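Size of the regional assembly: keep 53 seats or cut?
Skurkness Residents' Board > Politics and Council
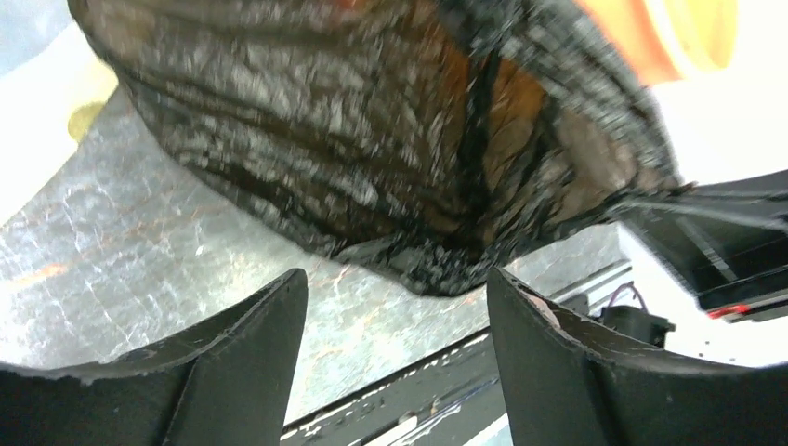 Opening post

tidewall
Posted 4/17/26

Good morning to all. The boundary review for our regional assembly closes for comments in July, and I have now read the whole consultation paper, with a dictionary beside me for the legal parts. English is my third language, so please forgive me if I have understood a paragraph wrongly, and correct me.

The main proposal is to reduce the assembly from 53 members. The paper does not give one final number. It gives three options, and in every one of them Skurkness goes from 3 members to 2, while Brotdale keeps its 6. The reason given is that Brotdale has grown and we have not.

I accept that the population has changed. What I do not accept is that the appointed members are left out of the review completely. They sit in the same chamber, they speak in the same debates, they vote in the committees, and no voter can remove them. If the chamber is too full, why do we begin with the people who were elected?

I would like to send a comment and I would like to hear other opinions first.

Re: Size of the regional assembly

oldferryman
You have read it correctly. The appointed members were brought in for one term, to help the new assembly get on its feet. That term ended long ago and they are still there. Every leader says they will look at it and then appoints a few friends.

Re: Size of the regional assembly

Brotdale_Bea
I expected to be annoyed by this thread and I am, a little. Brotdale is not "keeping" anything as a favour. We have two new estates and a school that is full. If you divide our voters by our members, each of ours has far more people to answer to than each of yours. You could say we should be given more.

On the appointed members I agree with tidewall. But that is a different law, and the boundary people are not allowed to touch it. Writing to them about it is a waste of a stamp.

Re: Size of the regional assembly

tidewall
Thank you, Bea. I did not mean that Brotdale is doing something unfair, and I see that "keeps" can sound like this. Your point about the separate law is important. I looked again and it is in the second annex, in very small letters. The review body may only "note" concerns about the appointed members.

Still, if many people ask them to note it, then it is noted many times. That is perhaps not nothing.

Re: Size of the regional assembly

quarry_lane
Unpopular view: cut more. Cut the lot to half. I have lived under this assembly since it opened and I could not tell you one thing it has done for my road. The bus to Ferkadville still does not meet the train.

Re: Size of the regional assembly

oldferryman
The bus is the county, quarry_lane. The assembly has no say in timetables.

Re: Size of the regional assembly

quarry_lane
Then what does it have a say in? I am asking seriously.

Re: Size of the regional assembly

tidewall
Harbours, the further education colleges, part of the health budget, and planning for anything large. The harbour dues are the reason I care. With fewer members we have fewer places on the harbour committee, and the committee is where the real decision is made – the full assembly only confirms it.

Re: Size of the regional assembly

juhl_resident
Juhl is in a worse position than any of you. In option B we are joined to Ferkadville on the other side of the water. There is no bridge. A member who lives in Ferkadville will visit us at election time and at the summer fair. I would accept a smaller assembly if they drew the lines by how people travel.

Re: Size of the regional assembly

Brotdale_Bea
That one is silly, I agree. Option C puts Juhl with the north side of Brotdale, and at least there is a road. Would you accept that?

Re: Size of the regional assembly

juhl_resident
I would, but my neighbours would not. They want their own member and will hear nothing else. I will write for option C myself.

Re: Size of the regional assembly

tidewall
Then I think we agree on some parts and not on others. My comment will ask for option C for Juhl, and for the concern about appointed members to be noted. I will also ask that Skurkness keeps its third member, and I understand that Bea will not support this.

Re: Size of the regional assembly

Brotdale_Bea
Correct, I will not. But send me the wording for the other two and I will put my name to those.

Re: Size of the regional assembly

quarry_lane
Is there a form or do you have to write a letter?

Re: Size of the regional assembly

oldferryman
Either. The paper forms are at the library desk in Skurkness, and you have to ask for them.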